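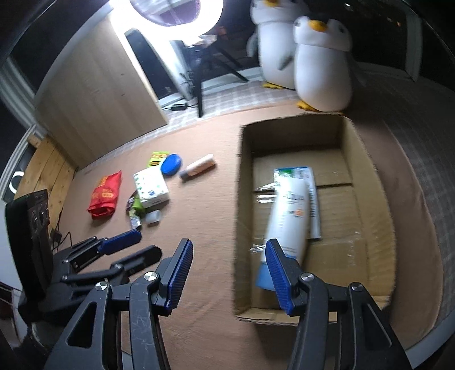

Kipchumba Massawe wrote back after last week's handout that the heavy-things-first rule is fine until the heavy thing is a bottle, and could we please spend a whole session on bottles. So we will, or most of one. The rest is cartons, snack bags and what goes in last.

Packing Mixed Household Goods, session seven
Notes to go with the talk, March 31, 2023
Pindberg Adult Learning, bench room

Bring the folded sheet from February if you still have it. If you lost it, share.

1. Where we are

Boxes so far have been one kind of thing each. Books with books, tins with tins. Easy. Today is the mixed box – bathroom things, a few snacks, tissues, whatever was left on the table. Everybody who has ever moved house has sent one of these, and it's the one that arrives in a mess.

Terms again for the exam-nervous (there is no exam):
Base layer – what touches the bottom of the box
Fill – soft stuff that takes up gaps
Top – what goes in last and has to come out first
Void – a gap you left on purpose or by accident

2. The bottle and the carton

Look at the box at the top of these notes. White bottle on a slant, carton partly under it. Two questions to talk over with your neighbor. What happens to the bottle when somebody picks the box up by one end? And what is the carton doing for it?

My view: a slanted bottle rests on very little. Any void at either end and it can slide. Either lay it flat along one side or stand it up with something firm next to it. Laying flat wants a cap you trust. Standing up wants a box taller than the bottle, or the flaps won't close and you'll be tempted to tape over a bulge. Don't.

Cartons are good company for bottles. Flat sides, don't roll. Put the carton down first against the wall of the box, then the bottle alongside it, then fill.

Cap check, in this order:
Tighten
Turn upside down over the sink, count to nine
Wipe the thread
Small bag, knot, bottle goes in cap up if you have the height

Someone always asks about tape round the cap. Tape holds a cap shut. It doesn't stop a leak from a cap that was crooked to start with. Bag it as well.

3. What's still on the table

Now the things beside the box. The tissue box, the little bottle with the dark cap lying on its side, the red snack bag, other wrappers, a small white cup. Sort these before touching the box again. I use four heaps:

Stiff – the tissue box
Rolls – bottle, cup
Squashes – snack bags, full ones
Rubbish – wrappers with nothing in them

Pick up every wrapper and feel it. Flat and empty goes in the bin. You would be suprised how many empty packets get carried across town. One person at the Mwaipopo workshop unpacked a kitchen box and got nothing out of it but wrappers and a lid.

Which brings us to lids. There's a round blue one behind the tissues. A lid without its pot is the most annoying object in packing. Find the pot now. If the pot is already sealed up in another box, write the box number on a bit of tape and stick it on the lid. Takes no time.

Cups: never pack one hollow. Socks, tissue, a small packet, anything soft. Mouth down in the box if there's room.

4. Tissue boxes

Favorite thing to have in a mixed box. Light, square, a bit of give. Good second layer over a bottle, good spacer at one end. Bad base layer – the top opening caves in and then everything above it drops. If it's nearly finished take the tissues out and use them as fill, flatten the box.

Snack bags go above the tissues. The air in a sealed bag is padding so leave it alone, no pricking holes to save space (yes, this was asked). Don't put them next to soap or shampoo. Crackers take up the smell and nobody wants them after.

5. Fill

Newspaper, towels, paper from the last parcel. The shop on the corner sells Undent, the quilted paper on a roll. It's nice stuff, you don't need it for this. A hand towel does the same job and you were moving it anyway.

Test: close the flaps, hold them shut with your palm, tip the box gently each way. Listen. Hear something slide, open it and add fill at that end. Hear nothing, tape it.

Low flaps need checking for another thing. Do they meet? If they don't, lay a flat piece of card across before taping.

6. Labels

We use the Trido layout from the second session. Room, top item, which way up. That's all. "Misc" is not a room. For a mixed box write the two things you'll want first, so "bathroom, tissues + shampoo" or whatever it is.

My old job we got through more than 2000 boxes in one year and the ones that came back to us with complaints were nearly always misc.

7. Practice for today

Pairs. One box, one tray of items per pair.
Sort into the four heaps, talk it through out loud
Pack
Tip test
Swap with the next pair, unpack theirs, write down what you would have done diferently

Keep the tray cloth under the items so nothing rolls off on the floor. Scissors go back on the hook.

For next time read page 42 in the booklet, the part on glass. Bring one thing from home with an awkward handle. Kipchumba also asked about spray bottles – next week, first thing, they need the trigger locked or taken off and I want to show that at the bench.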